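4.2 Changes in task content at the dish return

The first effect reported by kitchen staff at the Tisura site was a change in the order of their work. Before the two-arm stations were installed, a worker at the dish return cleared a tray, scraped the plates, loaded the washer, emptied it and racked the clean plates, and then started again. The cycle was short and was driven by the arrival of trays. After installation, clearing and racking were assigned to the stations, while scraping, washer loading and all handling of glass stayed with staff. The worker's day was no longer one repeated cycle. It became a set of separate tasks, several of which could be put off by a few minutes without any effect on the line.

We coded 11 shifts at Tisura and the same number at the Cellia site, where no stations were in use. Each shift was divided into episodes, an episode being a continuous period spent on one task. At Cellia the episodes were short and even in length. At Tisura they were uneven: long episodes of scraping and loading were broken by brief visits to the stations. Staff called these visits "checks." In the logs they cover at least four activities: removing an item the arms had failed to grasp, moving a rack back to its marked position, confirming a prompt on the station screen, and looking at the station without touching it. The last of these was the most frequent. It does not appear in the supplier's task description, and it was not included in the staffing estimate prepared before installation.

The station cost model used by Friesen treats a check as a cost only when it leads to an action. Under this rule a worker who walks to the station, watches one grasp and walks back has done no work. The interview data do not support this treatment. Workers described watching as the most tiring part of the new arrangement – more tiring than the lifting it had replaced – and several said that they could not plan the next task until they had seen the current grasp finish. We therefore count observation time as labor in the rest of this section. The change raises the labor attributed to each station and reduces the estimated saving, but the sign of the saving at Tisura is unchanged.

Leftover food was the main source of disagreement between staff and management over who was responsible for what. Management's view was that a plate should reach the station empty. In practice guests leave fruit, bread and wrapped items on plates, and staff at the tray belt do not always have time to remove them. The station software was extended in September to allow the arms to pick up single solid items before a plate is moved. Staff welcomed the extension but noted that it made the boundary less clear. Under the earlier rule, any plate with food on it was a worker's job. Under the later rule, some of them were, and the decision depended on the size and shape of the item. New staff took longer to learn the later rule than the earlier one.

Training was revised twice in response. The first version, written by the supplier, described the arms and their stop controls and said little about plates. The second, written at the Somar test kitchen, is organized by plate condition: bare, wet residue, single solid item, mixed. It uses a set of 40 staged cases. Trainees state for each case whether they would step in, and the answers are discussed as a group. Agreement among experienced staff was high for bare and mixed plates and low for single items, in particular where the item was round and could roll.

Division of work between the arms and the person on shift also depends on how a task is broken into steps, and the breakdown used in training follows the one used by the station. A single-item case has three steps: clear the item, lift the plate, place the plate on edge in the rack. In Figure 6 the case is at the first step, with the fingers of one arm on either side of an apple on an off-white plate that lies flat on the table, while a blue plate and a green plate stand in the black rack and the slots at its near end are still empty. Trainees were asked at what point they would reach in. Most experienced staff answered that they would wait for the item to leave the plate, and most new staff would have removed it by hand before the arm came down. Both answers are accepted in the current training material.

Figure 6. Single-item case, first step.
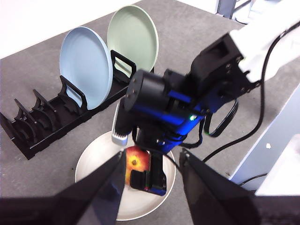 3 shares · 0 comments

Related items
Shift logs as a source for task analysis in food service
Counting observation time in station cost models
Plate condition and handover rules in shared kitchens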